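Minutes of the Skaneck band meeting, April, upstairs at the rehearsal space

I'm doing the minutes again, so you get my version. All four of us made it, plus our merch person, and we got going at 7:20 once the drum kit was packed down (the blast beats downstairs never let up, so if I misheard anything, shout).

Last month's minutes: fine, except I wrote that we'd dropped the acoustic intro. We haven't! It stays on the record and goes from the live set. Fixed.

The album. Drums and bass are done. Rhythm guitars are done apart from two songs, and I still owe everybody a solo on "Khaemba" that doesn't sound like the one on the demo. We listened to the rough mixes straight through. General feeling: the kick is too clicky, the vocals sit nicely, and the slow part in the title track goes on a bit. I argued for keeping it as long as it is and lost, so it gets cut by half. Mixing goes to Prunemetti Sound like last time. They want the files labeled properly, and I've promised to do it, so please stop naming things "final new".

Vinyl or CD first? We went back and forth on this for ages. I'd love vinyl (who wouldn't), but the money is what it is. Agreed to press 1000 CDs now and look at a small vinyl run after the summer shows, if there's anything left in the pot. 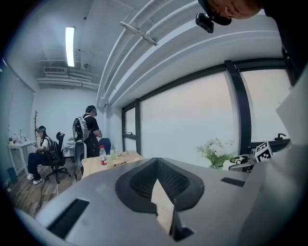 The one thing I asked for on the CD is a proper booklet with all the lyrics in it, and everyone said yes, even our singer, who now has to write them down. Cover art is agreed. The logo goes up in the left corner, a bit smaller than on the EP.

Shows. Romoneck Fest has offered us the afternoon slot on the second stage, up to 20 minutes. That's short, and we grumbled, but we're taking it. Set list will be 5 songs: three new, two old. The drummer wants to open with the fastest one and I want to open with anything else. Not settled, we'll try both at practice.

The two club dates with the doom guys are still waiting on the second venue. I'll write to them again. If we don't hear back by the next meeting we go ahead with just the one.

Van. It needs tires before we drive it anywhere far. Agreed to pay for them out of the shirt money.

Shirts. We're out of mediums and larges and have a heap of smalls. Next order goes heavy on the big sizes, black only. The gray long sleeve was voted down, three to two, and yes, I was one of the two.

Any other business: whoever borrowed my tuner pedal, I'd like it back before the fest. Also the rent on the room is due.

We wrapped up at 9:10. Next meeting is after the guitars are finished, same room. I'm bringing the new mixes.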